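Aug 5, 2018

Speaker notes, "The First Ten Minutes in Court." Padalden evening session. Talk runs 30 minutes, then questions. Keep the water on the left side of the lectern, the cord runs down the right.

## Opening

Start with the Coetzee hearing. Most of the room will have read the story in the Padalden paper. The manager of a small touring company was accused of moving the box office money into an account of his own. He was picked up in another state on a Friday night and was in front of a judge before the weekend was over. The paper ran it under a headline that said he "faced trial." He did not face trial. He faced a judge for a few minutes and went back to a cell.

Pause here. Ask who has sat through a first appearance. Usually a few hands go up.

Tonight is about what happens at that hearing, what it does not decide, and how to read a news story about it.

## What the hearing is for

- The judge makes sure the right person is in the room.
- The person is told what the charges are.
- The person is told about the right to a lawyer.
- The judge decides on release or bail, or puts that off.

No witnesses, as a rule. No jury. Rules vary by state, so say that early and say it again later. I am not a lawyer and this is not legal advice. I have sat through 102 of these hearings with a notebook.
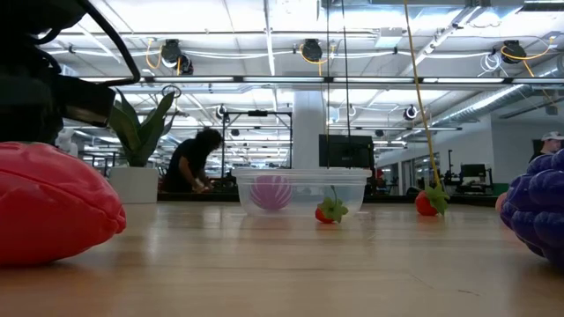
*Toys on a wooden tabletop.*

## Arrested in one state, charged in another

This is where people get lost, so go slowly.

When someone is arrested on a warrant from another state, the first judge they see is a local one. That judge does not hear the case. The question is whether the person will be held and sent back. The person can agree to go, and this is called waiving extradition. Or the person can make the other state do the paperwork, which takes longer.

Fighting extradition says nothing about guilt. Neither does agreeing to it. In the Coetzee matter the manager waived, and two of the people I spoke with that week took it as a confession. Waiving often just means the person wants to get back and start on the case.

In the Lasero case it went the other way. The bookkeeper asked for the full process and was held locally the whole time. The comments under the story said she was "getting away with it." She was in jail when those comments were posted.

Skip the Lasero timeline if we are past the 15 minute mark. It is in the handout.

## Bail

Explain the word in one line: money or conditions meant to bring a person back to court.

A high number in a headline is often the amount set on the warrant, before any judge has heard from the defense. It can come down a week later and the paper may not run that story. In my notebooks, 75 of the hearings had a bail figure stated out loud. In the rest it was put off or handled on paper.

Someone who has left the state after charges were filed will have a harder time at this stage. The prosecutor will say so. The defense will say the person was traveling, or did not know about the warrant. Write both down. The judge does not have to settle which is true in order to set bail.

## Words to watch

Put these up and leave them up.

**Charged** means a prosecutor has filed. **Arrested** means taken into custody, and it can come before or after. **Alleged** belongs on each claim, and once at the top of a story does not cover all of it. **Former manager** needs a date, or at least a month. The first Stostuler stories said "former" when he still held the job on the day the checks were written. The correction ran in November on an inside page.

**Fled** is the hard one. It states a motive. "Left the state" is safer unless you are quoting the complaint.
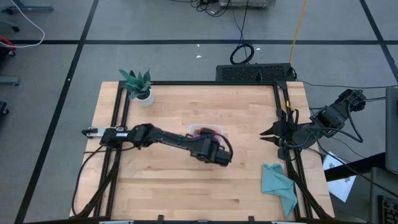 One reply to last year's handout said that "left the state" is too soft when the complaint itself says the person ran, and that readers can tell when a writer is ducking. I think that is fair when the complaint is public and you name it. Read the reply out, give my answer, and let the room argue if they want to. Two or three minutes, no more.

## How to look it up yourself

- Get the case number. The clerk's window will usually help if you have a full name and a date.
- Ask for the complaint first, before anything else.
- Check the next date on the calendar the morning you plan to go. They move.
- Dress for a cold room. Phones off, and in Padalden they want them in a bag.

The last Stostuler filing was 93 pages. Read the first five and the signature page, then go back for the rest.

## Questions that usually come up

Can anyone attend? In general, yes, unless the judge closes the room.

Can you record? Ask the bailiff. Expect no.

Why did the person not speak? The lawyer told them not to.

What if the charges get dropped? Then that should run as large as the arrest did. I have seen it done twice.

Handouts are on the chair by the door. Collect the sign-in sheet before leaving and turn off the projector at the wall.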